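Chapter 4
Seasonings and the Small Tools of the Table

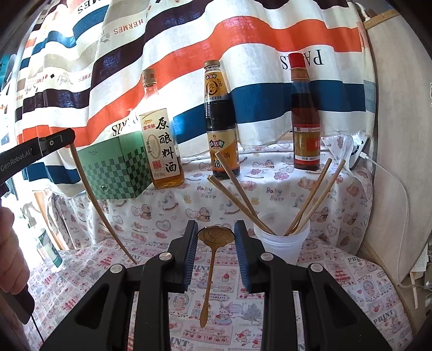
Figure 4.1 Cooking wine and soy sauce on a covered shelf, with a golden spoon in front.

In the previous chapter we studied how to store dry foods. Now we come to the liquids which give taste to a dish, and to the tools with which we measure, stir and serve them. Many students think that seasoning is a matter of talent. In my opinion it is mostly a matter of order: the cook who can find the bottle quickly will also taste more often.

Look first at the two bottles in Figure 4.1. The cooking wine is in clear glass, so its amber colour can be judged before the bottle is opened. The soy sauce bottle is dark, and for such a bottle the label must do all the work. Both have a gold cap. When you arrange your own shelf, turn every label to the front and do not let a cap be your only guide.

The spoon deserves attention also. It has a round bowl with a raised pattern and a long thin handle. A spoon of this shape reaches well into a tall glass, but the pattern takes a little of the space in the bowl, and for this reason we shall not use decorated spoons for measuring. In the exercises of Section 4.2 you will need a plain spoon and a jug which holds at least 220 ml.

A cloth under the bottles is a simple habit that I recommend. It catches drops of sauce and can be washed with the other linen. My first teacher, Severino Carretero, changed his each morning, even when it looked clean.

Words to learn in this chapter
amber: a yellow-brown colour
bowl (of a spoon): the hollow part
to season: to add salt, sauce or spices to food
to pour: to make a liquid flow out of a container

4.1 Where to keep the bottles

Soy sauce keeps its taste longer when it stands away from the cooker. Before you begin, write down where each bottle stands in your kitchen at home, and how far it is from the heat.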